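Notebook: silent playback of the Forport water safety spot, second cut
4th June 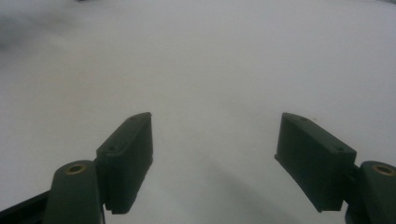 Green gripper fingers, open, pale surface behind.

Second cut arrived from Ruiz-Ortega overnight. Length is still 30 seconds. File plays in Skivel without the colour shift we had on the first cut, so the profile problem was at their end, as Celeste thought. Logged the checksum in the shared sheet and deleted the old proxy so it can't be loaded by mistake.

Purpose of today's run: find out at what point a viewer with no audio can say who the ad is from and what it asks them to do. Most of the placements Forport has bought are on screens with the sound off (ferry terminal, pharmacy queues, two pubs), so the full-audio results from the first cut are of limited use. The council still quotes them in emails. I have asked for this to stop until the silent figures are in.

Method as for the first cut. Viewer sits at the normal distance, the spot runs once inside a reel of ordinary commercials, audio muted at the amplifier and not in the player. (Skivel shows a mute icon for the first couple of seconds when muted in software, and it lands on top of the sponsor line.) After the reel the viewer gets a blank sheet with two prompts: who was it from, and what did they want you to do. No list to pick from. Prompts read from the card, no paraphrasing. Anyone who has worked on the campaign or seen the first cut is excluded.

Recruited 17 viewers. Celeste Paredes ran the desk and read the prompts, I coded the sheets afterwards without seeing the seat numbers. She then coded them separately. We differed on one sheet, where the viewer had written "swim with someone or the lifeguard". Settled as correct on the action, since either reading matches the brief.

Results, who was it from:
Correct (council or "the town"): 4
Insurance company: 3
The remainder spread over a swimwear brand, a holiday resort, a bank, and blank. Swimwear had the most of these. One viewer wrote "perfume?" with two underlines.

Results, what did they want you to do: better than the first cut but I would not put a number in the report yet. Several answers are of the form "be careful", which we agreed in October to code as partial, and the partials need to go past the council before we publish a split. Nobody thought it was about boating, so the recut has fixed that.

Notes on the cut itself.

Opening shot is the long walk down to the beach. It is handsome and it looks exactly like a tourism ad. With the voiceover present, the first sentence corrects this straight away. Silent, there is nothing to correct it until the caption halfway through, and by then most viewers have picked a category and are reading everything else to suit. The insurance answers appear to come from here: family, towels, slow motion, soft blue grade. Blue grade also matches the Tindik home cover campaign that is on the same ferry screens at present. I don't have the Tindik spot in the reel, so this is a guess and should be written up as a guess.

Caption at the midpoint is better than before. Type is larger and it now holds long enough to be read twice at a normal pace. It is still white on surf. I lost the last word on the desk monitor and expect the pub screens to be worse. A plain dark band behind it would do. Ruiz-Ortega resisted a band last time on grounds of style. I will send them the stills with the word missing.

End card: council crest, partner logos, phone number, web address, and the line. Too much for the time it has. The crest is the smallest item on the card, and the partner logos are in colour while the crest is grey, so the eye goes to the partners. At least one of the wrong sponsor answers is simply the name of a partner read correctly off the card. Strictly that is not a viewer error and I have flagged the sheet.

Crest should also appear at the start. A small static mark in the corner for the whole run is ordinary practice for public notices and costs nothing in the edit. The agency's position is that an early mark makes people stop watching. Possibly true at home. In a pharmacy queue I doubt it matters, as they have nowhere to go.

Equipment. The amplifier mute held for all sessions, checked with the meter before each. The left-hand seat gets glare on the upper part of the screen when the corridor door is open – door now has a sign on it. Printer is low on toner, and two of the prompt sheets came out faint enough that I redid them.

Problem with the reel. The commercial directly before ours ends on a beach. I didn't notice when assembling it, and it may be feeding the swimwear and resort answers. Celeste spotted it on the second session and we decided to leave it in so that all sessions matched. For the next run, swap it with the hardware store one and keep everything else in the same order. If the resort answers drop, say so in the report; if they don't, the opening shot is the cause and we can be firmer with the agency.

To do:
Send Ruiz-Ortega the caption stills and the end card notes, with the band and the corner mark as separate requests so they can't refuse both at once.
Ask Forport for the screen list with sizes. The one we have is from the first booking and still shows the old library screen.
Rebuild the reel with the swap. Keep the old reel, renamed.
Get a copy of the Tindik spot or at least its end card.
Celeste to draft the wording for partial answers. She wants "be careful" and "be careful near water" coded differently and I agree.
Toner.

Next run waits on the third cut. If the third cut has no corner mark I would still test it, but with an added version where we put the mark on ourselves in the editor, same size as the end card crest, so there is something to compare.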